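Getting Labels Off Bottles and Cans

Start with warm water and a squirt of dish soap. Two hours in the sink is enough for most paper labels, and the rest will peel if you start at a corner.

Plastic wrap labels come off dry. Slit them top to bottom with a seam ripper — a kitchen knife tends to slip.
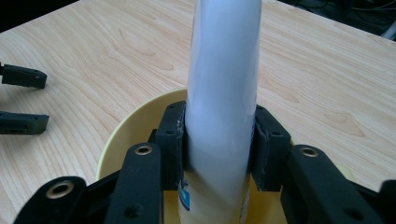 Sticky residue

Rub in cooking oil, wait, then wipe with a paper towel. Baking soda mixed into the oil helps with old glue. Wash again with soap before refilling.

Rust rings on shelves

Set cans on a folded rag or an old jar lid.

Updated November 11, 2025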